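Keeping Telephones Away from the Supper Table

In March our household adopted a rule concerning telephones at the evening meal. The rule applies to all residents and to guests, without regard to age. Telephones are to be set down on the kitchen counter before supper is served, and they remain there until the dishes have been cleared.

The matter had been under discussion for a long while. My own record was poor. During one supper in the winter I read an entire message from Kendham regarding an overdue library book while my sister was describing her move to Pillel -- a move of 817 miles, undertaken with 2 cats. I have since apologized to her.

Certain exceptions were agreed upon. A person expecting a call from a doctor or from a child may keep the telephone within hearing. Disputes of fact, which at our table mostly concern the weather and old films, are to be settled after the meal or left unsettled. The weekly call to Huenchumán has been moved to 4 o'clock on Sunday.

Suppers have become longer. The younger members of the household objected during the first week and have objected less since that time. The question of breakfast remains open, and I expect to write on it separately.

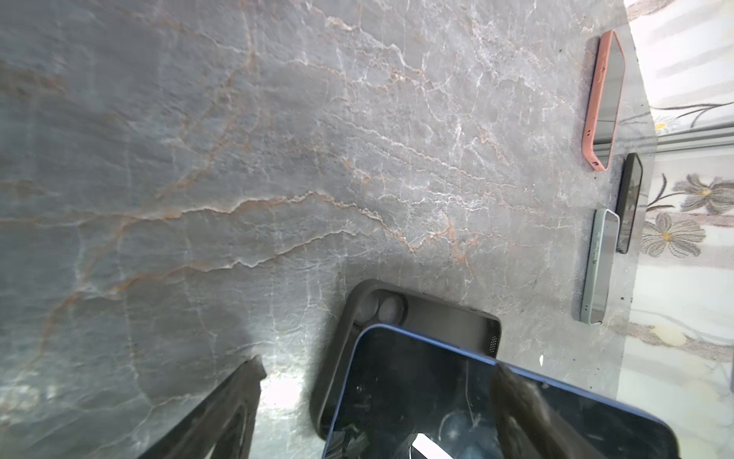
Annunziata Valentini wrote that her family tried the same rule and gave it up by the second week, and she would like to know what is done about the guest who simply refuses.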